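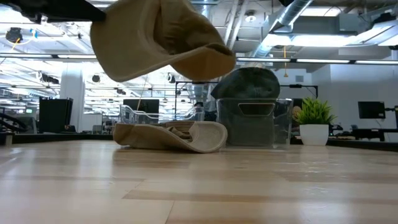
Cell 2 notebook, December
Entry by Idun

Started 8.40. The job for today was to find why the gripper is losing soft goods on the lift. Jade wrote in the last entry that the left finger "feels lazy", and I wanted to see if this is the finger, the pads or the program. I write it long, so that Shayne can follow it when he takes over the cell.

First I ran the cap routine as it was left, without touching anything. Caps are a good test for this fault. The cloth folds between the fingers and gives very little back, so the controller must trust its own closing position. With a stiff part the fault hides itself.

Result of the first run: 6 drops. Four of them came in the first part of the lift, while the arm still accelerates. The other two came at the turn towards the bin. When the cap is gripped by the brim it holds well. When it is gripped by the crown, with only one layer of cloth between the pads, it slides.

Checks before taking anything apart:

- Bolts on the flange: all tight, paint marks in line.
- Cable along the forearm: no rubbing. The second clip has turned a little, I turned it back.
- Finger play by hand, power off: right finger nothing I can feel. Left finger moves sideways and makes a small click at the end of the movement. Jade is correct.
- Pads: the left one is shiny in the middle. The right one is still matt.

So there are two faults, and I think the first is making the second. If the finger leans, the pad touches only with its middle and gets polished there.

9.30. Took off the left finger. The pivot pin came out too easily, I could pull it with two fingers. The bushing behind it is oval, one sees it without measuring. There was grey dust in the grease. I cleaned everything with the Gostex wipes and not with the spray, because last time the spray went into the encoder cover and Maxine had to dry it for a whole afternoon. Please keep the spray away from this end of the arm.

We have bushings in the Pestier drawer, but they are in the wrong bag. The bag says "wrist" and it holds the finger ones. I have written a new label. There are now two left, and Saskia has the order list, so I have put a note for her.

Fitting the new bushing: it goes in with the chamfer to the inside. I did it wrong first and it stood out by a hair, and then the finger would not close flat. Out again, turned, in again. It should go in with the hand vice and a piece of soft plastic. If you need the hammer, something is wrong.

Grease: very little, only on the pin. Wipe what comes out when the finger is moved, or it will travel to the pads and then to the cloth.

Both pads changed together. I know the right one was still good, but a new pad against an old pad gives a pull to one side, and we spent too many hours on this in the Brorkel trials. The old right pad is in the tin, marked "spare, used".

10.50. Put together and powered up. Homing failed once with error 115. This is the one that says the finger did not reach its stop in the expected time. I looked it up in the Hirano manual, and it only says to contact service, thank you very much. The reason was simple: the old zero position was saved with the worn bushing, so now the finger met its stop too early. I did the zero again:

1. Go to maintenance mode, arm in the park position.
2. Open the fingers fully by jog, slow speed.
3. Close until the pads touch with a sheet of paper between them. The paper must move when pulled, but with resistance.
4. Save as closed. The old value was 815, the new one is 778.
5. Power off, wait for the lamp, power on, home.

After this it homed five times with no error.

Then the grip force. Somebody had raised it, I suppose to help against the slipping, and did not write it here. I put it back to 300 in the parameter list, which is the value Maxine and I agreed on when the cell was built. More force does not help with thin cloth. It only presses the fold out flat and then it escapes anyway. If you change this number, write it in the notebook with your initials, also when you change it back the same day.

11.45. Second run with the caps, same program, same speed. I mixed the starting positions on purpose: one on its side with the crown half flat, one standing with the crown up, one picked from on top of the clear bin. One drop in the complete run. It was at the turn, crown grip, the cap lying on its side. The finger did not lean this time and I heard no click.

This last drop I think is not mechanical. At the turn towards the bin the wrist rotates and the arm travels at the same time, and a cap hanging from its crown begins to swing. I moved the start of the rotation a little later, after the travel has slowed. No drop in the run after that, but one run is not enough to say anything.

One more thing about the bin. The program expects it to be always at the same place, and the table is glossy, so it slides if one leans on it. I have asked Shayne for two small stop blocks which can be taped down. Until then please look at the bin position before the first cycle.

Left to do:

- Long run with the later rotation. Shayne, if there is time.
- Look at the right bushing. It feels fine now, but it has the same age as the left.
- Second clip on the forearm cable, find one that does not turn.
- Saskia: bushings, finger type, and one more set of pads.
- Copy the new closed value to the sheet inside the cabinet door. I forgot it and remembered only at lunch.

Added at 15.20, by Jade: Copied the value to the sheet. Checked the right finger also, power off, and there is a very small play in it, much less than the left had. I would change it when the new bushings are here and not before. The force was me, sorry. I had raised it and wanted to note it after the break.

Idun: Good, thank you. Then we know.

Filed under: Cell 2 / Gripper / Maintenance
3 comments · 0 shares
Questions about this notebook: ask Maxine McAlister or Idun Öberg
Back to top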